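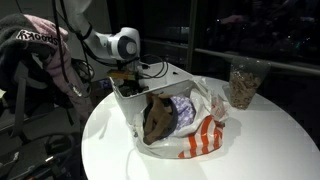

A striped bag on a round white table.

The Last Bus to Gustitthorpe

The seeds came from Hema Nadar's aunt, who had carried them over two borders in a sock, and by the time they got to Malsha there were only four left.

"Four!" said Malsha, holding the envelope up to the kitchen light. "Four is loads. You only need one to come up."

"You need two," said Till Frerichs from the floor, where he was trying to fix the radiator with a butter knife. "They have to pollinate each other. I read it somewhere."

"Then we have double what we need."

This was January, and the windows of the flat had ice on the inside, and Malsha Gamage had never in her life grown a thing. But the melon was called a Vomden, and Hema's aunt had described it on the phone for so long that the battery died. Green outside with a skin like a toad. Inside, pink going to gold, and so sweet that wasps would fly past an open jar of jam to get at it. You could not buy one anywhere. The last farm that grew them was under a reservoir now.

Malsha thought about it on the bus, she thought about it at work in the Honex building while she was supposed to be checking invoices, and on Tuesday she rang the allotment office and asked if there was a plot.

There was one. Plot 248, out at Gustitthorpe, where the bus turned round.

"It's the far corner," said the man on the phone, whose name was Prakash Poojary. "It floods a bit. The last tenant kept geese."

"Geese!" said Malsha. "So the soil must be wonderful!"

There was a long silence. "Do you know," said Prakash, "it probably is."

She went out there that same evening with a flashlight. Oh, it was a beautiful mess. Brambles up to her chin, half a greenhouse, a bathtub with a little frozen pond in it and the moon in the pond. She walked the whole edge, which took nearly an hour because of the brambles, and missed the last bus because she was trying to work out which way was south. Prakash drove her home in a van that smelled of onions. He told her the whole history of the drains on the way and she asked him so many questions that he went past her street and had to come back.

After that it was every weekend. Till came and mended the greenhouse, badly, and then came back and mended it well. Hema cut brambles in her good coat and sang. An old woman called Nantana Suksawat had the next plot over, and for the first month she only watched them across her leeks and shook her head. Then one morning there was a bucket of something dark and steaming on the path, with the lid beside it.

"For your melons," said Nantana. "Don't ask what is in it."

They planted in April, in yogurt pots on the windowsill over the radiator. The first seed rotted. The second did nothing at all, ever. The third came up in the night, bent over like somebody looking for a dropped earring, and when Malsha found it she shrieked so loudly that Mr. Gounder from downstairs came up with a hammer.

He stayed for tea. He wanted to see it too. He put his glasses on and got right down to it and said, "Well, hello," in a voice she had never heard him use on the stairs.

The fourth came up nine days later, when they had all stopped looking.

It rained the whole of May. In June a slug took one leaf off the smaller plant, all in one go, and Hema sat up with it two nights running, in the greenhouse, with a thermos and a crossword. In July there were flowers, yellow ones, hundreds it seemed like, and Till went round them with a paintbrush, blushing, while Nantana shouted advice over the fence.

And then there was a melon. One. It was as big as a marble and then it was as big as an egg, and Malsha made it a hammock out of a pair of tights. She took the bus out before work just to look. She told the driver about it. By August he was asking her before she'd got her fare out.

"How is it?"

"Like a grapefruit!"

"Get away," said the driver, and the whole front of the bus wanted to know what they were talking about.

They cut it in September on an upturned crate, with everybody there, Prakash holding the knife because his was the sharpest. Hema had her aunt on the phone, propped against a flowerpot. It went in with a crack.

"What color?" shouted the aunt. "What color is it? Somebody tell me!"

"Pink," said Malsha. "Pink, and then gold."

The phone went quiet, and then the aunt said, "Save the seeds, you fools, before anyone eats anything," and Nantana was already holding out the sock.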